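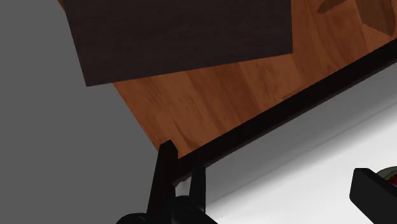 Drasgate Tabletop Pack: simulated demos for arm learning

Hi, I'm Ishbel Cairns, and I put this pack together because I was tired of teaching the same tabletop moves over and over on a real arm (and of waiting my turn for one). It's a set of rendered tabletop scenes plus a recorder, so you can drive a simulated arm yourself and save every run as a training example.

The views are from close in at the gripper, tilt and all. You get the black fingers at the bottom, the wood grain, the dark board lying on the table, and sometimes a thing that only just pokes in at the side. I like it that way! My first policies learned from one tidy overhead view and fell apart as soon as I moved the camera.

What you get

1,029 recorded runs, all driven by hand by me or Martim Bastos
42 table layouts, with wood color and lighting you can change
The recorder, which saves images, joint angles and gripper commands together
A replay viewer for weeding out bad runs

Recording your own

Plug in a gamepad, pick a layout, press start. When you mess up, press the back button and the run goes into a separate folder. Please don't delete those, I've had good results mixing a few back in. Glória Mota at Buvport has recorded up to 300 runs in an afternoon, but I get sore thumbs long before that.

What you need

A desktop with a decent graphics card. My old laptop runs the viewer fine but the recorder stutters, and stuttery runs make for jerky arms. Soft items like cloth aren't in yet. I'm working on them with Bernardo Coelho and hope to have a first try out in October.

Updates to the layouts are free once you have the pack. Send bug reports through the contact form and attach the run folder.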